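Trabajo de fin de curso. Módulo de Sistemas Automatizados
Proyecto Skutex: evaluación de un brazo robótico en tareas domésticas y de taller
Fecha de entrega: 10/1/25

1. Objeto del trabajo

El presente informe recoge los resultados del proyecto Skutex, cuya finalidad fue determinar si un brazo de uso docente puede asumir tareas de orden y clasificación que en un hogar o en un pequeño taller realiza una persona. La pregunta de partida se formuló de manera acotada: qué objetos de uso corriente puede recoger el equipo de una mesa y depositar en un recipiente sin intervención del operador.

2. Antecedentes

Los catálogos comerciales consultados presentan la recogida de objetos como una función resuelta. La documentación de la empresa Cludo, por ejemplo, se refiere a piezas rígidas, de geometría conocida y colocadas siempre en la misma posición. En una cocina o en un banco de trabajo esas condiciones rara vez se cumplen. Conviven allí tapones, paños, cables, bolsas y gomas elásticas, y su disposición cambia de un día a otro.

3. Metodología

Se utilizó el programa de control Drokum, entrenado con 2.002 secuencias grabadas por los autores mediante teleoperación. Para la evaluación se seleccionaron 16 objetos, repartidos entre rígidos, articulados y deformables, y se realizaron 300 intentos en total. Cada intento se consideró válido cuando el objeto quedó dentro del recipiente y no fue necesario detener el brazo. La iluminación fue la habitual del aula.

4. Resultados

De los 300 intentos, 105 no alcanzaron el criterio de validez. La mayor parte de los fallos corresponde al grupo de objetos deformables. Con los rígidos, los errores se debieron casi siempre a una aproximación descentrada, que el sistema corrigió en el segundo descenso.

Las gomas elásticas anchas constituyen el caso más exigente. Apoyadas en plano sobre la mesa, ofrecen muy poca altura a los dedos de la pinza, y al plegarse o retorcerse presentan un contorno distinto en cada intento.

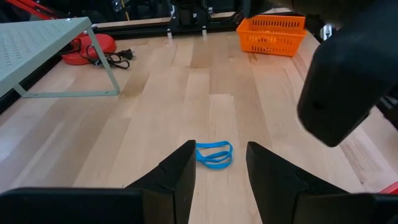
La estrategia que dio mejor resultado consistió en descender hasta rozar la superficie y cerrar a velocidad reducida. Aun así, el tiempo empleado fue muy superior al de una persona.

5. Valoración

Los autores estiman que el equipo puede ordenar piezas rígidas en un puesto fijo, con supervisión ocasional. No se recomienda todavía su empleo en tareas domésticas generales. Queda pendiente para febrero repetir los ensayos con las puntas de dedo Somboon, de menor espesor, y ampliar las grabaciones dedicadas a paños y cables.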